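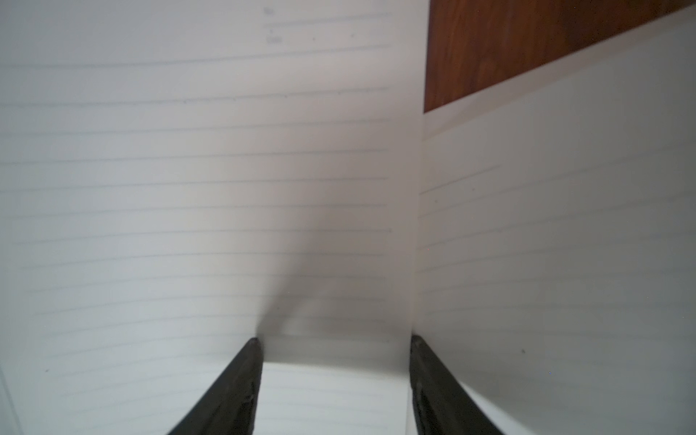 Paper is a rotten thing to pick up. Ask anyone who has spent a month at it. Visitación Palacios has, and she'd like her October back.

The job sounds like nothing. Take one leaf of ruled paper, get a fingertip under it, lift, put it over there. No creases. A records office does it all day and thinks about lunch. Palacios runs the bench at Birkberg, a small shop that tests grippers for people who don't want to test their own, and the customer this time wanted old notebooks and binder pages fed to a scanner. Three sets of fingers on the shortlist. One winner, supposedly.

First up, the Prustetti. Soft pads, very grippy, lovely on mugs. On paper it was a disaster. The pads grab whatever they touch and they touch everything, so you get two pages, sometimes three, plus a nice curl across the middle. "It picks up the notebook," Palacios says. "The whole notebook. Every time I laughed, and then I stopped laughing."

Second, the Daza. Thin metal tips, almost like tweezers. Much better at getting under an edge. Also much better at going through the edge. They kept the torn sheets in a box for a while, then got rid of the box.

Third was a pair of plain hard black fingers, tapered, no pads at all. Cheapest of the lot. Palacios put them last because she thought they'd be last.

They weren't. Spread wide, slid in low, they'd let a page ride up over the tips and curl, and a curled page is a page you can get hold of. Slow, though. Twenty seconds a sheet on a good run, and the customer wanted 7.

So then the argument starts, because Hipólito Maldonado thinks the fingers hardly matter. He writes the control side. His view, which he'll give you in the doorway with his coat on: it's the camera. A wrist camera sees white on white. Ruled lines help a bit – they bend when the paper bends, so you can read the curve off them if the light's right. If the light's wrong you get one big shadow and the software takes it for an edge. He spent a week on shadows. He moved a lamp four times. Palacios moved it back three.

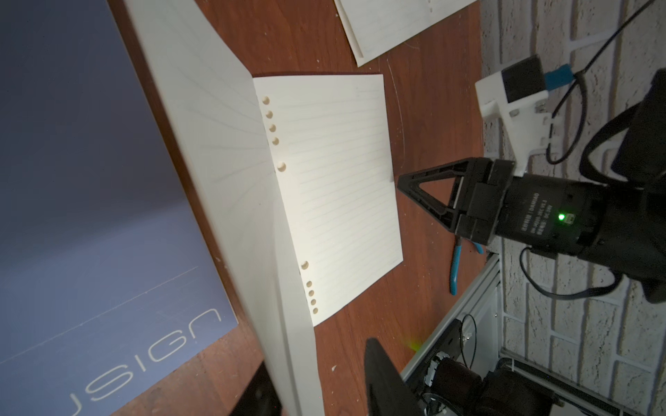
Loose leaf is its own headache. Binder sheets lie flatter than notebook pages, so there's less to get under, and a hole near the edge is just the right size to fool a fingertip. Or to fool the camera, says Maldonado, who had it aiming for the holes for most of an afternoon before he noticed. On a brown desk they show up brown. Strong contrast, nice crisp outline. The software loved them.

What helps is coming in from the side without the holes and waiting for a bit of lift. Even a sliver will do. The tip goes in level with the desk, or as level as the arm can manage, and then it's a matter of not shoving. Shove and the sheet just slides away from you across the wood.

They swapped controllers halfway through as well. The old one was fine at moving and poor at stopping, and with paper it's all stopping. The Stutis unit holds a light touch better. It also dropped its connection twice in front of the customer, so there's that.

Total for the month, 1,266 attempts across all three sets. The hard fingers on the Stutis, with Maldonado's lamp position (Palacios disputes this), got single sheets cleanly 66 percent of the time. Doesn't sound like much. The Prustetti never got near it, and the Daza number depends on whether you count a sheet with a rip in it as a sheet.

The customer has asked for anther round, with older paper, the yellow stuff that goes soft at the corners. Palacios is ordering it by the box. She wants to try one hard finger and one padded one, which Maldonado says is a terrible idea, and he's already started on the code for it.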